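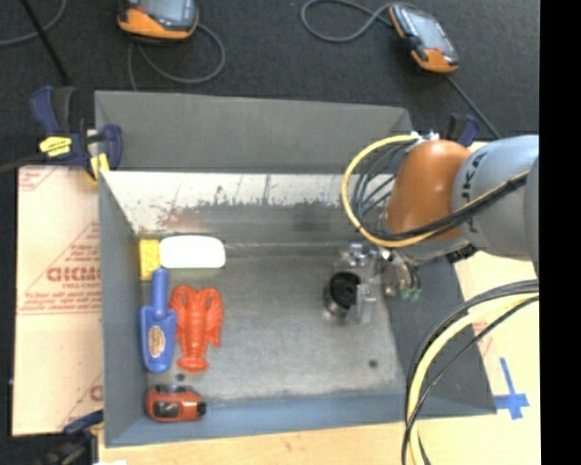

What does Sendell sell, exactly? A bin-picking kit that bolts onto a robot arm you already own, plus a person who comes out and sets it up.

The person is usually Saimi Laitinen, and she would like it known that the brochure was written without her. "It says ready in an afternoon," she says. "It doesn't say whose."

The kit costs $4000, software license included for the first year. Laitinen's standard test, before a customer's own parts go anywhere near it, is toys. Lobsters are good, she tells me, being shiny and full of ridges. A toy trowel is another favorite. "Flat in one place, curved in another, and a customer always thinks it'll be the easy one."

I ask about the clamps. Every bin she sets up is clamped down, and the clamps come from a hardware store. "We tried designing our own bracket. Danang spent 11 weeks on it. It's holding his office door open."

Danang Jugah, who shares the support line with her, takes a kinder view of the bracket. He is less kind about cables. "People budget for the arm, the gripper, the software," he says. "Then they see the hoses and ask if those are staying."

They are staying. So is the yearly license fee, which customers at Kandton complained about last April, and which Laitinen discusses while looking at the ceiling.

Would she buy one herself? "I have two kids and a floor covered in plastic animals," she says. "I've asked about the staff discount. It's 10 percent."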